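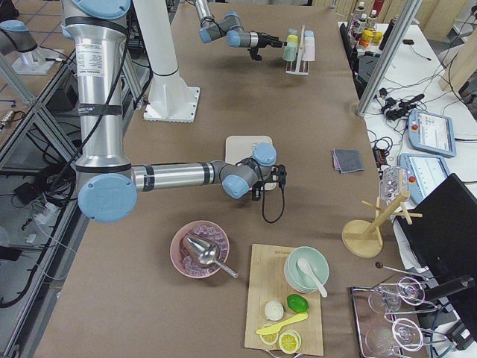 12 January 2020

Price feed notes, Romov wallet tracker.

Picked up where I left off with the stale quotes. The tracker polls two exchanges, Zeltstead and Kutavau, and takes the midpoint. Overnight log has 693 polls. In 41 of them the Kutavau price was identical to the one before it down to the last digit, while Zeltstead kept moving. So the midpoint lagged and two alerts went out late.

First guess was our cache. Turned it off, same result. Second guess was their rate limit. Went from one poll every 5 seconds to one every 10 and the repeats dropped to almost none. They seem to send back the old quote instead of an error when you ask too often. Could not find this in their docs.

Changes made:
Kutavau polled every 10 seconds, Zeltstead left alone.
If a quote repeats three times in a row, drop it and use the other exchange only.
Log line now shows which source was used.

Uzma Soomro asked if we should add Dhanial as a third source. Their volume is thin at night and the spread gets wide, so I would hold off. She wants to look at it again in March when the new fee table is in.

Still to do: alert text rounds small coins to zero. Timestamps in the export are local time, should be UTC. Rerun the overnight log with the new settings and compare.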